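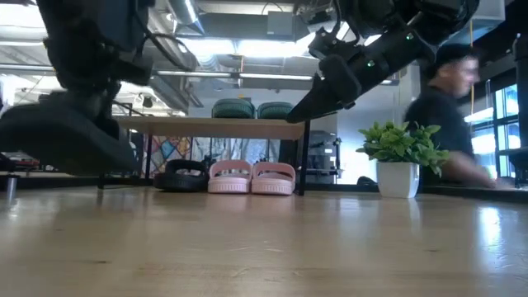
The Willow club is an after-school board game session at Calado Elementary, open to grades three through five. Our project looked at how session length and table setup affect whether children finish a game. Sessions ran in May in one half of the lunchroom. Surface type was recorded for each table, as glare makes laminated cards hard to read from a seated position. A glossy wooden tabletop reflects overhead light in pale streaks, and on tops like that we put down a felt mat before play. Matte tops were left bare.

## Method

Each game start was logged on a paper sheet with the title, number of players, start time and result (finished, stopped, abandoned). The log holds 216 games. Titles with a printed playing time over 30 minutes were marked "long." Turns were logged only for Zevenport, the title chosen most often, giving 1594 turns in total. Flakov was dropped from the turn log after its score pads ran out.

## Results

Most short games were finished. Long games were usually stopped at pickup time. Felt mats reduced requests to move seats, but had no clear effect on completion.

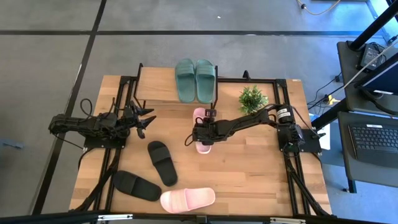 A parent wrote on the feedback form that stopping a long game at pickup was harder on the younger children than losing one, and asked whether the board could be kept set up until the next session. We did not test this. It would need lidded trays and a locked cabinet, and the lunchroom has neither.

## Limits

Start times were entered by 2 students using different clocks. Groups changed between sessions, so results cannot be compared child by child.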